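4.2 Comparing the two hand-held grippers

Senad Todorova
March

The arm trials in Section 4.1 used one end effector throughout. In this section we compare two designs of hand-held gripper, both worn out over a winter of use and both rebuilt before the tests. We call them Psarras and Prutden, after the workshops where the first shells were printed. The question was a narrow one. We wanted to know whether the change in finger shape and housing made any difference to how well a person could pick up ordinary objects, and whether the recordings made with each were good enough to train the controller described in Section 3.

Both designs are squeezed by hand and both carry a wide-angle camera that looks out over the fingers. Psarras has the longer fingers and a stiffer return spring. Prutden has shorter fingers with a softer pad, and its trigger has less travel. The two weigh nearly the same. We did not try to match the grip force between them, as the force depends on the spring and changing the spring would have meant testing a different tool.

Sessions were held at Brotgate, in ordinary furnished rooms. We chose these over the laboratory bench at Plunamham, which has even lighting and a plain backdrop and had given us results in an earlier study that did not carry over to other places. The objects were things that would normally be found on a desk or a kitchen counter, and we left other items standing near them. An operator was asked to pick up the target, lift it clear of the surface, and put it down again at a place of their choosing. No operator was told which of the two designs we expected to do better.

In the two-handed condition the operator held one gripper in each hand and wore a head-mounted device. In the paired condition two grippers were again in use in the same space, and we looked at how often one tool came into the view of the other. This matters for the controller, which takes the camera picture as its main input and has no separate way of knowing that a moving object near the target is a tool. Each gripper used in these conditions had a square printed marker fixed to the housing so that its position could be recovered from another camera when the marker was in view.

Figure 6 gives a view from one gripper camera while a second gripper is held out towards a small orange item on a desk. Two features of it come up again in the results. The housing and finger of the gripper carrying the camera take up the lower part of the picture, and the large window behind the desk is by far the brightest area. 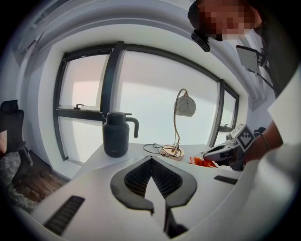 Figure 6. View from the camera on a hand-held gripper. A second gripper, with a square black-and-white marker mounted on it, reaches towards an orange object on the desk. The carafe and the gooseneck lamp are standing objects.

4.3 Results

We recorded 748 attempts that could be used. An attempt was dropped if the tracking was lost before the fingers closed, or if the operator said that they had begun on the wrong object. Dropped attempts came from both designs and we found no pattern in them.

Psarras succeeded in 88 per cent of its attempts on rigid objects. Prutden did slightly less well on the same set, and most of the gap came from tall items with smooth sides, where the short fingers met the object low down and the top tipped away from the operator. Handles were easy for both. Several operators went straight for the handle of a jug or mug whichever tool they were holding, and the finger length then made very little difference.

With soft packets the order was reversed. The longer fingers tended to push a packet along the surface before closing on it, and the operator had to follow it or start again. The softer pads on Prutden held the wrapping with less squeezing. We had expected this to be a matter of friction alone, but slow playback suggests that trigger travel had a part in it too — operators closed Prutden in one movement and closed Psarras in two, with a short pause between them while they corrected their aim.

Loose cables gave trouble to both. A finger that passed under a loop lifted it along with the target, and in some cases moved another object on the desk. We counted these attempts as successes if the target was picked up and put down, since the rule had been fixed before the sessions began. A stricter rule would have lowered both scores without changing their order.

4.4 Camera view and exposure

The position of the camera was the same on both designs, but the picture was not. On Psarras the fingers reach further into the middle of the view and hide more of a small target in the last part of the approach. On Prutden the target stays visible for longer. When the controller was trained on each set of recordings separately, the version trained on Prutden made fewer late corrections. We would not put much weight on this, as the two sets differ in other ways and the training runs were short.

Windows were the larger problem. When a bright window lay behind the target, the automatic exposure darkened the near side of dark objects and the controller placed their edges poorly. Fixing the exposure by hand helped in rooms where the light was steady. It made matters worse in rooms where the operator turned between a window and an inside wall, and we went back to automatic exposure after 9 sessions. All figures in Section 4.3 are for automatic exposure.

Marker tracking held up better than we had feared. The square marker could be read at most of the angles at which operators naturally held the tool, including quite steep ones. It was lost when the wrist rolled far enough to turn the marker away, and this happened more with Psarras, where operators rolled the wrist to bring the long fingers in flat. A second marker on the other side of the housing would probably deal with it, though it would add width where the tool is already broad. We have not built this yet.

4.5 What was kept

For the remaining work we kept the Prutden fingers and pads and put them on the Psarras housing, which is easier to open for repair. The mixed tool was given a short check of 145 attempts on the same kinds of object. It behaved like Prutden on soft packets and sat between the two on tall smooth ones. The trigger is still the Psarras trigger, and operators who had used both said they noticed the longer travel for the first few picks. The experiments in Section 5 all use this version, with one marker and automatic exposure.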